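The Basket Years

By the second August in the flat I had accepted that we were never going to own a sideboard. What we owned was a table, and a table left alone will do the work of a sideboard, a filing cabinet and a small provincial museum. At its worst ours held 42 separate objects, among them a passport, half a candle and the instructions for a Hurel kettle that had gone to the tip.

Liesbeth Desmet, who sorts out other people's houses for money, looked at all this and asked if we had any baskets. I said we had a drawer. She let that pass.

Her method is wire mesh. Solid boxes, she says, are where people go to lie to themselves. With mesh you can see the thing you are avoiding, right down to the bottom, and sooner or later you get up and put it in the cupboard. A tall, narrow one takes a can standing up and leaves you most of the tabletop for elbows.
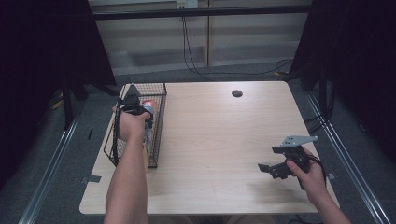
I was sceptical, having once spent 327 euros on a Tallora storage system that is now itself in storage. A basket seemed too stupid to work. It has no compartments. It has no app. The Jetell catalogue files it on the back page, after the doormats.

The rules are short. One basket to a table, and when something won't fit, something else comes out. Food goes back to the kitchen before bed. Post doesn't go in at all, which caused a difficult fortnight in our house and the loss of a dental appointment.

What I hadn't reckoned with was the wood. We bought the table from Hájek for its pale grain, talked about the grain in the shop like people choosing a racehorse, then covered it with takeaway menus for two years.

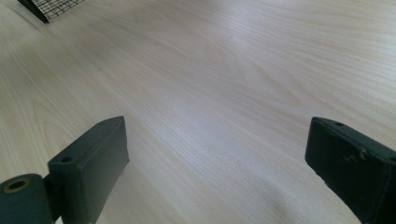 My husband now wipes it down after breakfast and stands there a bit longer than wiping requires. He has opinions on coasters. Visitors get a look if they arrive carrying keys.

Liesbeth came back to inspect and ran a hand along the edge. Then she asked what was in the drawer.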